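2023-09-10

Quick one this week, sorry, deadline crept up on us.

**Zarnau rewatch, season two.** We're up to episode 6, the one where the Pralline crew answers the distress call and finds the colony running on a lottery. Still great. The council hearing drags, same as it did first time round, but the last ten minutes in the airlock are as tense as anything the show did. Rating stays where it was in April. Comments are open, 523 of them on the last recap, so teh usual rule: no season three spoilers. 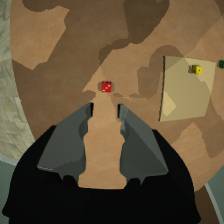 Do I need to have seen season one before joining in? Start with the pilot and the two-part finale, then jump straight to season two. The Ishida plot gets recapped in dialog anyway. Twice.

Also, episode guide. Writer and director credits now filled in for all of season one. Guest cast still patchy. If you spot a wrong credit mail us the episode title, not the number, the streaming order is differnt from the broadcast order.

Jatdale fan meetup: 200 places, most gone. Tickets at the usual page. No door sales.

Next week the mirror ship episode, if the recap gets written in time.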